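The Small Art of the Cardboard Box

By Morenike Aliyu
Mar 12, 2018

My grandmother kept her boxes under the stairs, folded flat and tied with string, and woe betide anyone who cut one up for a school project without asking. Shoe boxes went on the left, biscuit cartons on the right, and at the very back lived a handful of sturdy brown ones that had come with the good china and were only ever lent out to family. I thought of her a good deal while I was writing this, and I am fairly sure she would have had corrections.

I had gone looking for people who pack for a living, or very nearly, after a parcel of my own arrived last July in such a sorry state that the jam inside had reached the address label. It was a friend who sent me to Samira Obeidat. She runs Majali, a little shop that posts soap, spices and hand-printed cards all over the country, and in a busy year she sends out 3,000 parcels, nearly all of them from the same long table.

"People always buy the box too big," she told me, before I had even got my coat off. "They think they are being kind to the thing inside. But the thing inside wants to be held." She put a jar in my hand, then a carton, and made me try. I rattled it by my ear, as instructed, and it rattled, and she took it away from me very gently and found a smaller one.

Her method, if she would let me call it that, starts with the bottom. The flaps are folded in, short ones first, then the long ones, and taped along the join with a strip that runs well up both sides. Then comes a layer of crumpled paper (brown, never newspaper, which comes off on the soap), then the heaviest item, and then more paper pushed down the sides with two fingers until nothing shifts. Only after that do the light things go in. It takes her less time to do than it took me to write down.

Fadi Bataineh, who has the removals business across the yard, works on a larger scale but agrees with her about almost everything. Where they part company is tape. Samira likes paper tape, wetted with a sponge. Fadi will not hear a word against the shiny brown plastic sort, and showed me a roll he had been carrying in his van since a job at Odby, still perfectly sticky. He once packed up a house of 13 rooms — attic, cellar and all — and he says what wore him out was the kitchen. "Books are heavy, but they're square," he said. "A colander is nobody's friend."

He also labels every box on the side and never on the lid, a habit I have now taken up at home. You stack boxes, and then you cannot read the lids. I am a little ashamed of how many house moves it has taken me to learn this.

Light matters more than I had supposed, too. A good packing table stands by a window if it possibly can, so that you can see down into the corners of a carton and spot the loose earring or the invoice you forgot. Two tables pushed together will do very nicely, as long as the tops are level and a box can slide over the join without catching. Keep the middle clear and let the bits and pieces live along the far edge.

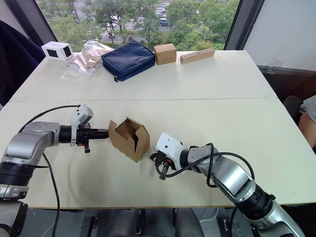

Flaps, meanwhile, are worth a paragraph to themselves. Samira bends each one right back before she starts, so that it stays up out of the way and doesn't flop down on her wrist at the wrong moment. Lama Rawashdeh, who helps her in the weeks before the holidays, goes further and holds them back with clothes pegs, one to a flap. I tried it both ways on my own kitchen table and I am with Lama, although the pegs do have a way of getting posted along with the presents.

And then there is the closing up, which I had always hurried. Press down lightly in the middle of the lid. If it sinks, open up and add more paper; if it bulges, take some out. Run your thumb along the tape from one end to the other and turn the box upside down, just for a moment, and listen. Samira does this with her eyes shut.

I sent my sister a parcel the next morning, two jars of marmalade and a tin of shortbread, in a box that had already been to Majali and back. She rang when it came. The jars were whole, she said, and could she keep the box?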